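My cat stopped using her water bowl in December, and I learned some things since then. I write them here for other people with an older cat. (1/8)

Brutent is 13 years old. She always drank well, so when the bowl was still full in the evening I thought first that I had filled it twice. The next day it was the same.

I called the clinic. Dr. Dorothy Dobson asked me to weigh the food and measure the water for a few days before the visit. In the first full day she drank 27 ml. For a cat who eats dry food this is very little.

The blood test was fine, the kidneys also. But she had a bad tooth at the back, and cold water hurt her. I felt quite guilty, I must say.

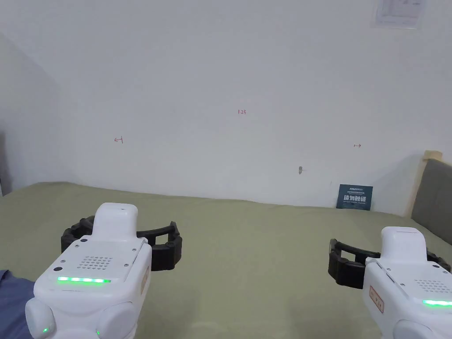 Kelly Bellamy
Cat owner, foster home for senior cats

After the tooth was out, she still did not trust the bowl. So we changed three things: a wide, flat dish, water at room temperature, and the dish in another room, far from the food.

The wet food helped most. I add two spoons of warm water and mix it well. At first she left the liquid and ate only the meat – then I used less water and went up slowly.

By day 12 she was drinking from the dish again, mostly at night. I can hear her at 4 in the morning and I am very happy about it.

If your cat is old and drinks less, or suddenly much more, please call your vet and do not wait like I did. Leanne Crabtree asked me which dish we use: it is a normal soup plate from the kitchen. (8/8)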